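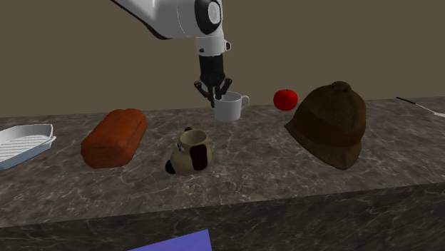
Skallside is a paid add-on for the Stikgate simulator, a pack of kitchen counter scenes for testing grasp planners before you put wear on a real arm. I bought the single-seat license in February and have been running it against my own planner since. The object set is odder than most. A plain white mug is an ordinary target, but with a pith helmet on the same marble, taller than everything else, the approach path has to be planned with some care. The dog-faced mug is worse, as its outline confuses my handle detector.

Setup took 22 minutes on a clean machine. The pack loads 49 objects with collision meshes, and six of those meshes needed repair before contacts were stable. Živko Stojanovska, who maintains the Durnis exporter, sent me a patch for the thin ones – knives, mostly. Support at Stikgate answered one ticket and closed the other.

Camera placement is free. I keep one view close to the gripper and a wide one that takes in the pedestal and the length of the counter. The wide view is slower to render but better for checking reach toward the wall.

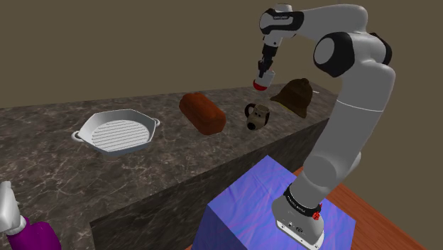
Price and license

The seat costs $157 and covers one machine. Moving it to another means a deactivation request by email. Scene files can be edited, but exporting to Jang format needs the higher tier, which I have not tried.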